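Zastdale Museum

Zastdale Museum is a local history museum in the market town of Zastdale. It holds objects, papers and photographs relating to the town, the neighbouring village of Kisness and the farms between them. The museum describes itself as the oldest in the valley. The claim depends on counting a private cabinet of curiosities that was closed to the public for most of its existence, and it has been disputed in print more than once.

The museum occupies the former Longo warehouse on Mill Lane and is run by a charitable trust under a lease from the town council. Admission is free, although visitors are asked for a donation at the door.

Origins

The usual account, repeated on the museum's signs and in its guidebook, is that the collection was begun by a Victorian schoolmaster who wanted the children of the town to know their own past. No document from his lifetime says so. The earliest source for the story is a speech given at a fund-raising dinner long after his death, and the speaker gave no authority for it. The schoolmaster's own letters mention fossils, a stuffed heron and a quarrel over the cost of a glass case. They do not mention the children.

After he died the collection passed to the Zastdale Literary Society, which kept it in a locked upstairs room. Members could ask for the key. The society's minute books record very few requests, and several complaints about moth. The museum's guidebook calls this period "the first public museum", a phrase that is hard to square with the lock.

When the society was wound up, the objects were divided. Some went to the county, some were sold to pay the rent, and the rest were stored in the cellar of the Corn Exchange. No list of the sale has been found. It is therefore uncertain how much of the present collection goes back to the schoolmaster at all. The heron on display is labelled as his, but it carries the trade label of a taxidermist who opened for business after the schoolmaster's death.

The Longo warehouse

The building was put up by the Longo family, who dealt in wool and later in animal feed. It is often said to be the oldest industrial building in Zastdale. Parts of the rear wall are older than the front, and the two halves do not share a floor level, but no full survey has been published. The date carved over the door was added during repairs and seems to refer to the firm, which traded from other premises before it moved to Mill Lane.

The warehouse stood empty for some years before the council bought it. The conversion was more expensive than planned. Supporters put this down to the state of the roof. A review carried out for the council gave more weight to changes made to the design after work had begun, above all the decision to add a glazed entrance hall. The hall is too warm for display cases in summer and is now used mainly for coats, leaflets and the shop.

Collection

The museum says it holds 3000 objects. The figure has appeared in its leaflets, unchanged, since the Mill Lane building opened, in spite of several large gifts and at least one clear-out of duplicates. It appears to come from a grant application, where it was given as an estimate. A full catalogue has been promised but has not yet appeared.

The strongest part of the collection is also the least advertised. The trade records of local shops and small workshops, including account books, bill heads and apprentices' papers, have been used by historians from outside the area and are generally thought to be reliable. The farm tools are less so. Many were bought at auction to fill the ground floor and have no known link with Zastdale, which their labels do not always make clear.

The Kisness plough, shown near the entrance, is the best known single object. It is said to have been dug up whole from a field and to be of medieval date. The iron share may be old. The beam and handles are much later, and in the view of most writers on the subject the plough was put together from more than one source, perhaps in good faith. The museum changed the label from "medieval" to "early" but kept the plough on its posters.

The Grisedeo papers

The Grisedeo papers are a set of letters and estate accounts given to the museum by descendants of a family of land agents. They were presented as proof that Zastdale held a chartered market well before its larger rivals, and the town's market festival was moved to January on the strength of them.

The historian Bethel Hailu examined the papers and found the case weak. She noted that the supposed charter is known only from a copy, that the copy is in the hand of a clerk employed by the estate during a lawsuit over market tolls, and that the estate stood to gain from an early date. Hailu did not call the document a forgery. She argued that it could not bear the weight placed on it, and that the accounts in the same boxes were of far greater interest. The museum printed a short reply in its newsletter, which defended the charter mainly by describing how fond the town was of it. The festival is still held in January.

Visitors and reputation

Attendance is given as roughly 3000 a year. The count is made by hand at the door and includes people who come in for evening talks, hired events and the shop, so the number who see the galleries is likely to be lower. Claims that the museum has brought new trade to Mill Lane rest on a survey of six shopkeepers, of whom three rented their premises from the same council that paid for the work.

Local opinion is kinder than the written record. School visits are well liked, and the reading room, where the trade records can be seen by appointment, is praised even by the museum's critics. Most published criticism is aimed at the labels. A plan to rewrite them, with the source of each claim shown beside the object, was accepted in principle by the trust and has been put off several times while money was found for other things.
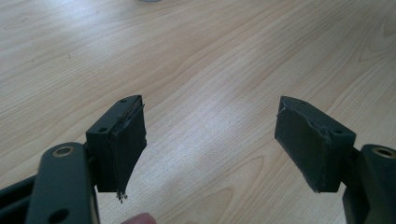
See also

Corn Exchange, Zastdale
Kisness plough
Longo family
Zastdale Literary Society
Zastdale market charter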